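Medir la tensión arterial en casa: consejos prácticos para el puesto de medida

El tensiómetro doméstico da cifras útiles si las condiciones se repiten. La mayor parte de la dispersión entre lecturas procede de la postura, del manguito y de la hora. Estas notas reúnen ajustes sencillos para quien lleva un registro en la mesa de la cocina o del comedor.

Altura de la mesa y del brazo

El punto medio del manguito debe quedar a la altura del corazón. Con el antebrazo apoyado en una mesa baja, la lectura tiende a salir más alta de lo real; con el brazo por encima del pecho, más baja. Si la mesa no llega, se coloca una toalla doblada bajo el codo y se deja siempre la misma. Una marca de cinta en el canto de la mesa sirve para situar la silla en idéntica posición cada mañana.

La espalda va apoyada en el respaldo y los dos pies planos en el suelo. Las piernas no se cruzan. El tablero debe estar despejado en la zona del antebrazo, sin mantel que se arrugue ni objetos que obliguen a girar la muñeca. 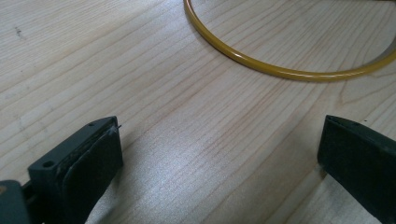 Según escribe una lectora, la toalla le resbalaba sobre el barniz y el codo acababa más bajo en la segunda toma que en la primera; lo resolvió con un retal de malla antideslizante, de la que se vende para forrar cajones. La solución es válida. Conviene cortar el retal algo menor que la toalla para que no roce la piel.

Elección y colocación del manguito

Se mide el contorno del brazo a media distancia entre hombro y codo, con cinta de costura y sin apretar. El valor se compara con el intervalo impreso en el manguito. Un brazo de 36 cm queda fuera de muchos manguitos estrechos, y un manguito pequeño sobrestima la presión. El borde inferior se coloca dos dedos por encima del pliegue del codo, con el tubo hacia la mano. No se mide sobre la ropa, y una manga enrollada que comprime tampoco es aceptable.

El tubo de aire se guarda en lazo amplio – nunca doblado en ángulo ni enrollado con fuerza alrededor del aparato. Un pliegue permanente retrasa el inflado y puede producir mensajes de error. Si el conector entra con holgura, se sustituye el tubo completo; la cinta adhesiva no cierra la fuga de manera fiable.

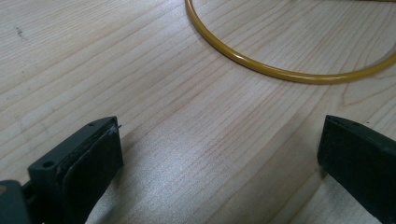
El manguito se limpia con un paño apenas humedecido en agua y jabón neutro, sin sumergirlo, y se seca extendido a la sombra. Si la funda es desmontable, se retira la cámara antes de lavarla. El velcro pierde agarre por las pelusas, que se quitan con un cepillo de dientes viejo.

Rutina de medida

Vaciar la vejiga antes de sentarse. Nada de café, tabaco ni ejercicio en la media hora previa. Después, cinco minutos sentado en silencio, sin teléfono. Se toman dos lecturas separadas por un minuto, por la mañana antes de la medicación y por la noche antes de cenar, durante 7 días seguidos. Al calcular la media suele descartarse el primer día. Todas las cifras se anotan, también las que parecen anómalas.

Cuaderno o memoria del aparato

La memoria interna es cómoda, pero muchos equipos borran las lecturas antiguas al llenarse y mezclan las de dos usuarios si no se cambia el selector. Un cuaderno con fecha, hora, brazo, sistólica, diastólica y pulso evita ambos problemas. Una hoja cuadriculada con 40 líneas cubre la semana completa y deja espacio para observaciones: mala noche, dolor, dosis olvidada. 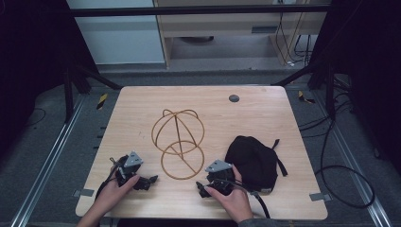
Otro lector pregunta si debe medir en los dos brazos cada vez. No hace falta. Se comparan ambos al empezar el registro y, si uno da valores más altos de forma constante, se usa ese en adelante. Una diferencia repetida superior a 10 mmHg se comenta en la consulta.

Pilas y comprobación

Las pilas se cambian por juegos completos y se retiran si el aparato va a pasar meses guardado. Una vez al año es razonable llevar el tensiómetro al centro de salud o a la farmacia y contrastarlo con el equipo de allí, en la misma sesión y en el mismo brazo. Tras una caída, la comprobación se adelanta.

Las lecturas caseras no autorizan a modificar la medicación por cuenta propia. Si aparecen cifras de 180/120 mmHg o superiores, se repite la toma tras unos minutos de reposo; si persisten, se contacta con un servicio médico sin demora, y con dolor torácico, dificultad para respirar, debilidad o alteración del habla o de la visión se llama directamente a emergencias.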